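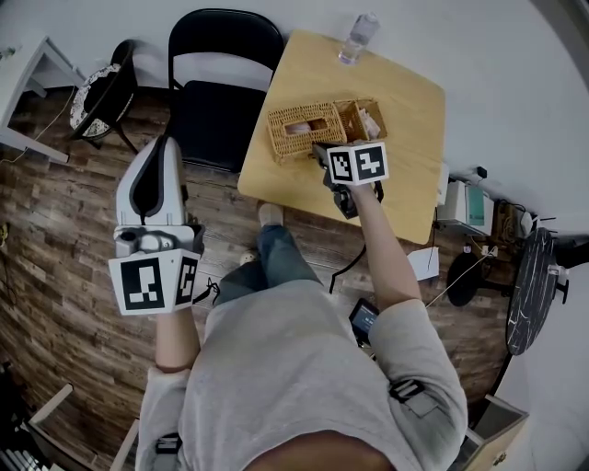
How often does a shared study room need to be reset? Once a day, at the same hour, by whoever is on the list.

Posted in September by Patricio Sotomayor
Student Projects | 4 comments | 41 shares

Small Objects, Large Opinions: Keeping Order in the Talto Room

Our project began with a complaint. The Talto room gets used for group work, phone calls, lunch and naps, and by late afternoon it shows. Benito Echevarría wanted to study the psychology of clutter. I wanted a passing grade. We settled on a tidying plan for one table and the things that live on it.

The table is small and square, with a pale wood top. It has no drawer, so whatever people put on it stays in full view until someone gives in. We started by sorting objects into residents and visitors. A resident has a place on the table. A visitor goes home with its owner or gets put on the windowsill to think about what it has done.

The wicker tissue box was our first resident and our first argument. It is a woven tan thing with an oval opening on top and an end section that swings out on a hinge. Benito considers this good design. I consider it a door for a house with one occupant. The useful part is that the refill can be reached from the end, so the pink tissues don't have to be stuffed down through the oval. The less useful part is that people leave the flap open. Our written rule says: refill, straighten, shut. We taped the rule to the wall and someone used the tape.

Water bottles were harder. A clear plastic bottle with its cap on looks the same whether it was left five minutes ago or last semester. We gave each bottle until 4 p.m. Benito proposed labels, and we bought a pack of 100 from Escobar, the stationery shop by the bus stop. We have 98 left. People do not label water.

The chairs go back against the white wall at reset. There is a black folding one and another with a patterned round cushion, and anyone who has sat on the folding one will know why the cushion causes disputes. Our first draft gave the cushion to the person who had booked the room. Our adviser asked us to take the word "tribunal" out of that section.

Then there is the floor. It is wood-look plank in browns and grays, and a cable runs along it under the white desk. We asked Grarnau, the building office, whether it could be clipped to the wall. They sent a form. The form asked for the Tametex number of the cable, Tametex being the inventory system, and the cable has no number. We have moved this to Future Work.

Paper on the floor counts as a visitor. So do phones and tablets, although we advise against putting those on the windowsill.

Results

Reset takes one person less time than arguing about it takes two. The tissue box flap was the item most often missed, followed by paper. Benito thinks a sign inside the flap would help, as you would only see it when the flap was open. I have to admit that's good, and it is in the appendix under his name.

Limitations: we only did one table, and we like it more than we did.

This site uses cookies. Accept | Manage settings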